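Comparing Two Sets of Gripper Fingers on a Clip Hanger

By Dragica Stojanovska
Sat 25 March

Hanging socks on a clip hanger is a good way to find out what a pair of gripper fingers can and can't do. The clips are small, the hanger swings, and the cloth folds when you least want it to. The whole setup costs very little, and you can run it on any two-arm station with enough room above the table.

We used it to choose between the Prirar fingers (flat pads, fine ridges) and the Huveck fingers (smooth, narrower at the tip). The steps below are the ones we settled on after a few bad starts.

What you need

A two-arm robot with parallel grippers
Both sets of fingers and the screws that go with them
A plastic sock hanger with metal clips
A wooden pole and posts to hang it from
Clear packing tape
Socks in several colors, plus one small towel
A head camera and at least one wrist camera
A spreadsheet or a paper log

Step 1. Put up the hanger

Set the pole across the two posts so the clips hang at a height both arms can reach with the elbows bent. Tape the hook to the pole. If you leave it free, the hanger turns away every time a finger touches a clip, and you end up testing the hook. Wrap the tape several times and check it at the start of each day.

The hanger should still be able to swing a little. We tried clamping the bottom bar too, and both finger sets did so well that we couldn't tell them apart.

Step 2. Set the force limits

Start low. On our controller, a Zudberg unit, the grip setting is a plain number with no unit, and we began at 188. At that value the fingers slid off the clip without opening it. At 294 the clips opened, and 232 was plenty for holding cloth. Write down separate values for clips and cloth, and use the same pair of values for both finger sets.

Step 3. Check the cameras

Move each gripper up to a clip and look at the wrist view before recording anything. You want the fingertips and the clip jaws in view together. Wide fingers hide a lot when they get close, so Kalliopi Golob tilted the wrist on the approach until she could see past them. Polished clips also throw back light. Turn down any lamp that shines straight at the hanger.

The head camera is for the layout: which cloth is on the table, which arm is where. Don't rely on it for the last part of the reach, as the arms block the clips.

Step 4. Run the trials

One trial is one piece of cloth, start to finish. One arm brings the cloth up, the other works the clip. Use this order:

Lay the socks flat on the board.
Send both arms to the start position.
Pick up the cloth by the cuff or corner.
Open the clip, bring the cloth in, close the clip.
Back both arms away slowly and log the result.

Count a dropped cloth as a fail even if the arm picks it up again. Stop the trial if a cable catches on a post. Ilir Obradović logged those as "void" and ran them over.

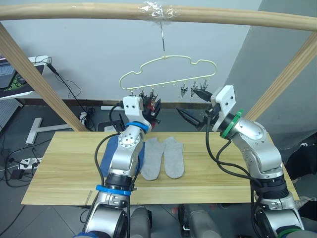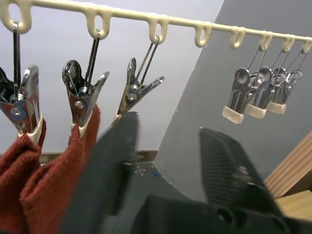
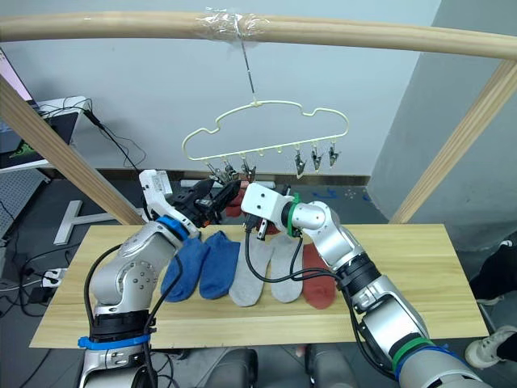

Head view with two gray socks on the board, wrist view of the clips with the red towel, and head view with a row of five socks.

Step 5. Compare the results

Sort the log by finger set first and by cloth second. Look at where each trial failed before you look at the totals. The Prirar fingers lost most of their trials at the clip, where the wide pads bumped the one next to it. The Huveck fingers opened clips well and dropped more cloth on the way up, with the towel worst of all.

We now run Huveck fingers on the clip side and Prirar on the cloth side. If you have to use one set on both arms, take the Huveck and raise the cloth setting a little at a time until the drops stop.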